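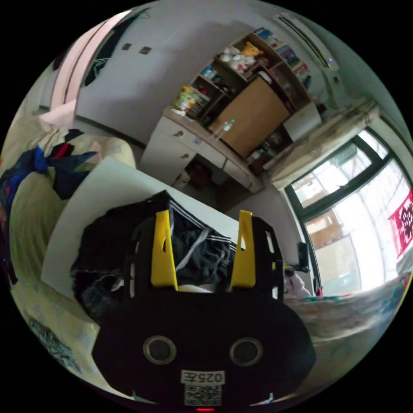

Black clothing with white stripes, lying just behind a gripper with two yellow fingers.

How does a hearing aid know what to listen to?

Stand in a school cafeteria and close your eyes. You will hear chairs scraping, trays banging, and a lot of people talking at once. If a friend says your name, you will probably still catch it. Your ears pick up all of the sound, and your brain sorts out the part you want.

For people with hearing loss, that sorting is much harder. Some sounds reach the brain too softly, and some do not reach it at all. A hearing aid can help, and many newer ones use a kind of computer program called artificial intelligence, or AI.

What is inside a hearing aid?

Most hearing aids have the same main parts. A microphone picks up sound and turns it into an electrical signal. A tiny computer chip changes the signal. A speaker, which hearing aid makers call a receiver, turns the signal back into sound and sends it into the ear. A battery runs the whole thing.

Old hearing aids made everything louder. Voices got louder, but so did the dishwasher. Many people took them off in restaurants and put them in a drawer when they got home.

Teaching a chip about noise

Sound travels in waves. A deep sound, like a truck engine, makes slow waves. A high sound, like a whistle, makes fast ones. Speech is a mix of both, and it changes many times each second. A fan makes nearly the same pattern over and over.

A computer can learn to tell these patterns apart if it gets enough practice. Engineers play it recordings of people talking with noise added on top. The program guesses which part is the voice. Then its guess is compared with a clean recording of the same voice, and the program is adjusted a little. This happens again and again.

At a small company called Kilby, in the town of Fotville, a team made 1733 practice recordings for a hearing aid program named Morrison. They recorded in kitchens, on buses, in a swimming pool building, and at a school band concert. The pool was the hardest place, as the echoes there last a long time.

Senyo Ansah is an engineer on the team. "The first version thought a crying baby was noise and turned it down," he says. "A parent would not want that. We had to go back and give it 231 new recordings of babies and small children."

Trying it out

A program that works on a computer still has to work for people. In October, the Kilby team took test hearing aids to Dedholm, a town with a big indoor market. Four people wore them while they shopped. After each stop they answered questions. Could you hear the person selling the bread? Did anything sound strange? Were your ears tired?

Three of them heard voices better than with their old hearing aids. The fourth said that music sounded thin, as if it came through a wall. The program had treated part of the music as noise. The team added a music setting, which the wearer turns on with a button.

What AI cannot do

A hearing aid does not fix an ear. Glasses bend light so that it lands in the right place in the eye, but many kinds of hearing loss come from damage to tiny cells deep inside the ear. The cells do not grow back in people. A hearing aid makes the best use of the ones that are left.

It also cannot read minds. If two people are talking, the chip does not know which one you care about. Some hearing aids guess that you want to hear the person in front of you. That works well at a table and less well in a car, where the driver is looking at the road.

How you can help

If you talk with someone who wears a hearing aid, face them when you speak. Use your normal voice. Shouting changes the shape of the words and makes them harder to follow. If they miss something, say it again in a different way.

Words to know

Microphone: a part that turns sound into an electrical signal.
Receiver: the tiny speaker in a hearing aid.
Echo: sound that bounces off something and comes back.
Artificial intelligence: computer programs that learn from many examples.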